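Sidden Table Oil, 2-litre tin

Sidden is a clear oil for indoor wooden tabletops, desks and shelves. It soaks into the wood and leaves a low sheen. It can be used on bare wood or over an earlier coat of oil, but it will not take on varnish or paint, which must be sanded off first.

Grotus makes the oil in two versions. Sidden Clear warms the colour of pale woods slightly. Sidden Na has a little white pigment in it and keeps them closer to how they look unfinished. The two can be mixed, though we would try it on the underside first.

How to use it

Sand the top along the grain and wipe off the dust. Stir the tin well. Put on a thin coat with a lint-free cloth, leave it for 20 minutes, then wipe away everything that has not gone in. Leave overnight and repeat. Two coats are enough for most desks. A kitchen table wants a third.

The surface can be used gently the next day and reaches full hardness after 7 days. Until then keep it dry and don't put a tablecloth on it.

Oily cloths can catch fire by themselves – soak them in water and lay them flat outdoors before throwing them away.

Price: 134 francs. Brushes, pads and the Tivitz cleaning soap are sold separately.

Comments

Rahel Kälin
Used Clear on an old ash desk. Good result, but the smell stayed in the room longer than I expected. Open a window. Is there a smaller tin?

Grotus shop
Not at the moment, Rahel. We plan to bring one out in October.

Fabian Nägeli
Can I put Na over Clear? I find mine has gone a bit too yellow. 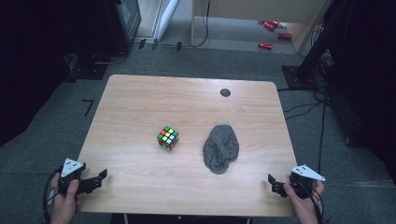
Photo: Grotus

Grotus shop
Fabian, yes, but sand it back first. The white won't show much over an old coat.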